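4　共用サンダルの「対」はどこで生まれるか

4.1　対象とした履物

前章では玄関まわりの整頓を広く扱ったが、本章では対象をスライドサンダルに絞る。甲を幅の広い一枚のストラップで覆い、かかとを留めない、つっかけて履くあの形である。紐もバックルもなく、履くのも脱ぐのも一瞬で済む。履物としてはこのうえなく単純なのに、片づけの対象として眺めると驚くほど奥が深い。筆者は当初、革靴や長靴との比較のために少しだけ記録するつもりでいた。ところが最初の集計表を見た段階で予定を改め、一章を充てることにした。それほど面白い結果が出たのである。

スライドサンダルの整頓を考えるうえで、まず押さえておきたい性質がいくつかある。ひとつは左右差の小ささである。革靴であれば輪郭の曲がりが強く、手に取れば左右はすぐに分かる。スライドサンダルでは輪郭がゆるやかなものが多く、ストラップも左右対称に近い。そのため、上から一目見ただけでは左右を取り違えることがある。共用品ではこれに「同じ型が何足もある」という事情が重なり、右が二つ並んだ「偽の対」が棚の上に平然と収まることになる。

もうひとつは、ストラップがつくるアーチである。足を抜いたあとも弧の形を保つので、重ねようとすると必ずここが邪魔をする。底を合わせて立てればよさそうに思えるが、弧が外側に張り出し、棚の高さを食う。一方で、このアーチは手がかりとしては抜群に優れている。指を一本通せば持ち上がり、二つ並べておけば片手で一対を運べる。邪魔ものであり取っ手でもあるという、この二面性が本章の観察の中心になった。

底の厚みも見逃せない。厚底のものは棚板に置いたときに安定し、少しくらい乱暴に置いても倒れない。そのかわり、裏返しになった場合も安定してしまう。さらに側面に縦の溝が刻まれた型では、溝どうしが触れ合うと滑りが止まり、押して揃えようとしても片方が引っかかって回る。並べ方の細かな癖は、こうした形のごく小さな違いから生まれている。

4.2　調査の場所と手順

調査は、共同住宅Grorkmontの中庭への出入口と、公衆浴場Motaの脱衣室から露天へ抜ける通路で行った。どちらも備えつけの共用サンダルがあり、利用者が自分で取り、自分で戻す。Grorkmontでは緑と黒の二色が混在し、Motaでは紺の一色に統一されている。この違いは調査を始める前から存在したもので、筆者が手を加えたものではない。比較の条件としてこれほど都合のよい組み合わせに出会えたのは、まったくの幸運だった。

Grorkmontに備えられた共用サンダルは42足である。棚はBrulumの開放型ラックを用い、棚板の奥行きは300ミリで統一した。奥行きを揃えた理由は予備観察にある。浅い棚ではつま先かかかとが必ず前に出るため、向きの選択が棚の側の都合で決まってしまい、利用者の好みが見えなくなっていた。

協力者は23名で、いずれも調査の目的を「出入口の使い勝手について」とだけ伝えられている。整頓を調べていると知れば、誰でも少しは丁寧になるからである。返却の様子は観察者が通路脇の机から筆記し、記録票の入力と集計にはDisticoを使用した。観察期間は11月のひと月で、得られた返却行為の記録は両施設を合わせて940件となった。

一件の記録は、利用者がサンダルから足を抜いた時点に始まり、手または足がサンダルから離れた時点に終わるものとした。途中で別の利用者のサンダルを直した場合は、別の記録として起こしている。この「ついでに直す」行為が思いのほか多く、後述のとおり独立した項目を設けることになった。

記録票の項目は、脱いだ場所、運び方、置いた段、つま先の向き、左右の間隔、裏返りの有無、そして自由記述である。自由記述は保険のつもりで付けた欄だったが、結果としては最も豊かな資料となった。「左だけ先に置き、右を探しに戻る」「つま先で押して揃え、半歩さがって眺め、もう一度押す」といった短い書きつけを読み返していると、出入口という小さな場所でどれほど多くの判断が行われているかが伝わってくる。

4.3　乱れの型

返却されたサンダルの乱れを、四つの型に整理した。

離れ型は、左右が対として認識できる向きを保ちながら、間隔だけが開いた状態である。歩きながら脱いだときに生じやすく、前後にずれることも多い。直すのは最もやさしく、多くの利用者が足先だけで済ませていた。

回り型は、片方だけが大きく向きを変えた状態をいう。足を抜く際にストラップに甲が引っかかり、サンダルが足に付いて回ることで起きる。厚底で溝のある型では、回ったあとに隣のサンダルに触れてそこで止まるため、奇妙に整った直角をつくることがある。観察者のあいだではこの直角がひそかな楽しみになっていた。

重なり型は、一方が他方に乗るか、手前のものが奥のものを隠している状態である。共用の場では、隠れたほうのサンダルがしばしば「存在しないもの」として扱われる。手前の一つだけを見た利用者が、片方しかないと判断して別の対に手を伸ばすのである。色が暗いほどこの傾向は強く、黒のサンダルでは輪郭が影と溶け合い、どこまでが一つなのかが分かりにくい。

はぐれ型は、片方が対から離れて別の場所にある状態である。数としては少ないが、影響は最も大きい。はぐれた一つが偽の対を生み、偽の対がまた別のはぐれを生む。Motaの通路では、夕方の混み合う時間帯にこの連鎖がはっきりと現れた。ひとつのはぐれが棚の端まで伝わっていく過程を追えたときの興奮は、今でも忘れがたい。

図4に、机上に置いたサンダルの並びを示す。緑と黒がそれぞれ二つあり、黒では手前の一つが奥の一つを部分的に隠している。色が二つあるだけで、どれとどれを組にすればよいかの見当がすぐにつく点に注目してほしい。四つがすべて黒であったなら、隠れた一つを見落とす可能性はずっと高くなるだろう。また、ストラップの弧は離れた位置からでもよく目立ち、向きを読み取る手がかりになっている。

4.4　対をつくる手順

利用者は、どのような順序でサンダルを対にするのだろうか。自由記述を読み込むと、大きく二つのやり方が浮かび上がる。

一つめは、まず色で分け、そのあとで左右を合わせる方法である。Grorkmontではこれが圧倒的に優勢だった。緑を見れば緑を探し、黒を見れば黒を探す。左右の確認は最後に、それも棚の前に来てから行われる。色の手がかりが強いため、探す範囲が最初の一瞥で大きく狭まり、残りの作業がとても軽くなる。

二つめは、近さで組を決める方法である。隣にあるものを相方とみなし、まとめて持ち上げ、違っていれば戻す。Motaではこちらが主流となった。色が統一されている以上、これは合理的なやり方であり、実際ほとんどの場合にうまくいく。ただし混雑時には、隣にあるものが相方とは限らない。先に述べた偽の対は、この方法がつまずいたときに生まれる。

興味深いのは、二つの方法が同じ人のなかで切り替わることである。Grorkmontの協力者のうち何人かは、出入口が空いているときには色から入り、急いでいるときには近さから入った。急いでいても色は目に入っているはずだが、手のほうが先に動くらしい。ある協力者は緑と黒を一つずつ持ち上げ、棚の前で手を止め、黒だけを置いて緑を持ったまま引き返した。記録票には「笑いながら」と添えられている。

持ち上げ方にも個性が出る。アーチに指を通す人、かかと側の縁をつまむ人、二つの底を合わせて挟む人。このうち底を合わせる持ち方は、左右の長さや輪郭が自然に比べられるため、偽の対に気づく機会をつくってくれる。筆者はこの発見をたいへん気に入っている。運ぶための何気ない動作が、そのまま検品の役目を果たしているのだから。

アーチに指を通す持ち方は、速さでは他を引き離していた。棚に置くときも、指を抜くだけで済む。ただし抜く際にサンダルがわずかに引かれ、つま先が持ち上がったり、左右の先端がずれたりする。丁寧な利用者はここで指先を使い、かかとを軽く押し戻していた。この最後の一押しがあるかどうかで、棚の印象は見違えるほど変わる。

4.5　棚に置く向き

つま先を奥に向けるか、手前に向けるか。家庭の玄関では外に向けて揃えるのが作法とされることが多いが、棚の上では事情が違ってくる。

Grorkmontでは、かかとを手前にした置き方が多かった。取り出すときにかかと側をつかみ、そのまま床に下ろせば、すぐに足を入れられる向きになる。Motaでは逆に、つま先を手前に向ける利用者が目立った。通路の幅が狭く、棚の横に立ったまま手を伸ばすため、アーチに指が届きやすい向きが好まれたものと考えられる。どちらの置き方にも利用者なりの筋道があり、優劣をつける必要は感じない。

段の選び方にもはっきりした傾向がある。腰の高さの段から先に埋まり、最下段が最後まで残った。ところが、最下段に一対でもきれいに揃ったサンダルがあると、次の利用者がその隣を選ぶことが増える。見本がひとつあるだけで棚の使われ方が変わるのである。試しに開場前の最下段に一対を置いてもらったところ、午前中のうちに同じ段が端まで埋まった。条件を揃えた実験ではないため強い主張は控えるが、ぜひ追試を勧めたい。

間隔についても触れておく。左右をぴたりと付ける人と、指一本分あける人がいる。ぴたりと付けた対は棚の上で一つのまとまりに見え、隣の対との区切りが明瞭になる。あけて置いた対が続くと、等間隔に並んだ列ができあがり、どこで組が切れるのかが読めなくなる。見た目は美しいのに取り違えが起こりやすいという、実に味わい深い状態である。単色のサンダルを使う施設では、この点にとくに気を配る価値がある。

4.6　ついでに直す

最後に、他人のサンダルを直す行為を取り上げる。これは自分の返却が終わった直後に起こることが多く、対象はほぼ例外なく、自分が置いた対の隣であった。遠くの乱れには手が伸びない。自分の対を揃えた手の動きが、そのまま隣へと続いていく。

直される乱れの型にも偏りがある。離れ型と回り型はよく直されるが、はぐれ型はほとんど直されない。相方を探しに行かなければならず、「ついで」の範囲を超えてしまうからだろう。Grorkmontの棚では、はぐれた一つを端に寄せて置く習慣が利用者のあいだに自然と生まれていた。誰が始めたのかは分からないが、左端に緑が一つだけ置かれ、あとから来た人がその隣に相方を並べていく。掲示も指示もないところでこうした仕組みが育つことに、筆者は深く心を動かされた。

以上の観察から、共用サンダルの棚を設ける際には、二色以上を混ぜて備えること、はぐれた片方のための空きを端に残しておくことを提案したい。いずれも費用のかからない工夫である。色を増やしすぎた場合に何が起こるかは今回の資料からは分からず、次の調査に譲る。

図4　木の天板に置かれた緑と黒のスライドサンダル。奥に、黒い枠と白っぽい棚板をもつラックがある。

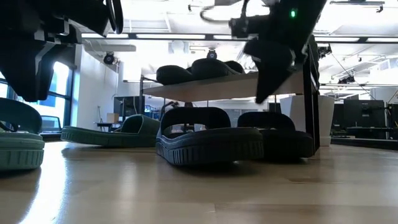 同じ型で同じ色の共用サンダルしか用意できない場合、取り違えを減らすにはどうすればよいか。

左右をぴたりと付けて置き、隣の対との間をはっきりあけるとよい。運ぶときに二つの底を合わせて持てば、右どうし、左どうしの組み合わせにも棚に置く前に気づきやすくなる。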